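Grusten kitchen swap draws a crowd, and I came home with candy in my pockets

21 March 2023

I only meant to stop by the Grusten kitchen swap for ten minutes, and I stayed until they were folding up the chairs. If you missed it, the idea is simple. You bring kitchen stuff you don't use, you put it on a table at the Rernby Street hall, and you take home something you'll use more. There's a side to it for people who can't carry things over, too, where neighbors open up their own kitchens for an hour and let you come in and look. That was my favorite part (I'm nosy, I admit it!).

Romana Beneš started the whole thing in January after she found three potato mashers in one drawer. She told me she'd hoped for a dozen people. By the time the doors closed the sign-in sheet had 80 names on it, and the raffle for the community fridge had brought in 831 dollars. The fridge fund needs 4000 to replace the old Damgaard unit, so there's a way to go, but Romana was grinning all afternoon.

My last stop was one of the open kitchens, and it was my kind of place - carved brown cabinets, a wok on the gas stove, and a flowery cloth on the table with candies in bright foil piled near the edge. I had a good long chat there about how to season a wok, and I ate more sweets than I should have.

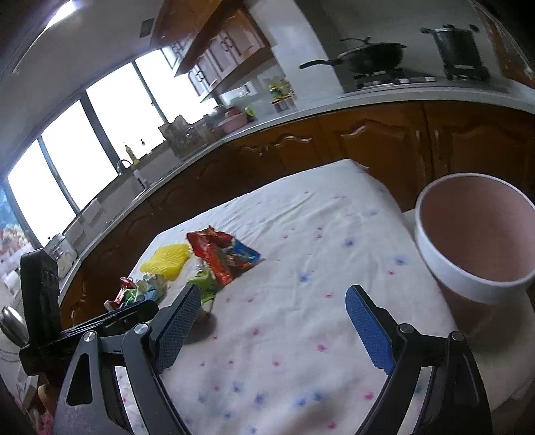 What went fast, and what didn't

Baking pans were gone in the first half hour. So were the lidded Plastell tubs, which people were practically racing each other for. I saw one woman leave with a whole tower of them under her chin. Cast iron went quickly as well, even a skillet that needed a serious scrubbing.

Mugs were another story. Everybody brings mugs and hardly anyone takes one, so the leftovers are boxed up at the hall and free to any school or club that wants them. Same goes for the fondue sets. I did think about a fondue set for a minute, then remembered the size of my apartment.

I brought a bread machine and went home with a rolling pin and a good colander, so I call that a win.

The next swap

Romana wants to run another one before summer and needs 4 more households willing to open their kitchens for an hour. You don't have to cook or clean up specially, just be okay with people asking where you got your pots. The sign-up sheet is on the board by the hall's side door, and you can drop off items there any morning before noon. Knives need to be wrapped, please, and no electrical things with frayed cords this time.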